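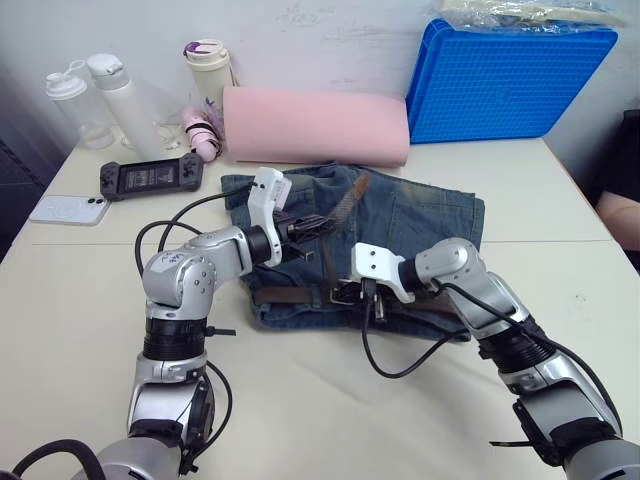 Garment Care Help Desk -- Ticket 201

Status: Open, awaiting requester
Category: Folding and presentation
Site: Lunholm Linen and Apparel Services, Drusach branch
Opened: Friday, June 11, 2021

Reported problem

The requester states that denim shorts returned with their belts still threaded will not hold a flat fold. The loose end of the belt rises across the top of the bundle, and the shorts cannot be stacked or placed in the standard sleeve. The attached picture shows a pair of blue denim shorts with a brown leather belt along the lower edge and the free end standing up diagonally over the fold. The requester asks whether the belt may be removed.

Order affected

Kuzmenko account, 200 pairs of shorts, mixed sizes. The account instructions require that belts remain with the garment to which they belong.

First response

Belts are not to be removed on this account. Loose belts were separated from their garments on an earlier order and the matching took most of a shift. The branch was advised to proceed as follows:

1. Lay the shorts face down and smooth the waistband by hand.
2. Fasten the buckle on the second hole. Do not pull the belt tight, as this gathers the denim at the loops.
3. Pass the free end through the keeper and then through the next belt loop.
4. Fold one leg over the other, then bring the hems up to the waistband.
5. Turn the bundle so that the rear pocket is on top.

Requester reply

Steps 1 through 4 were tried on 16 pairs. Most now lie flat. On the longer belts the free end slips out of the loop when the bundle is turned, and it springs up again as before. The branch asks whether a rubber band is acceptable.

Second response

Rubber bands are not acceptable. They mark leather in storage and leave a crease in the denim. For longer belts, tuck the free end inside the waistband before step 4, with the smooth side of the leather against the cloth. If the end still rises, use a paper band from the Trudadard supply list. The band should go around the whole bundle -- never around the belt alone. Paper bands are packed in cartons of 2,000 and may be ordered on the usual form.

The branch also asked whether worn or faded patches on the denim should be reported. Lighter areas from ordinary wear need no report. Tears, missing buttons and broken belt loops should be entered on the garment slip before folding.

Action required

Branch to confirm the result on the longer belts and to state whether paper bands are needed. This ticket will be closed in July if no reply is received.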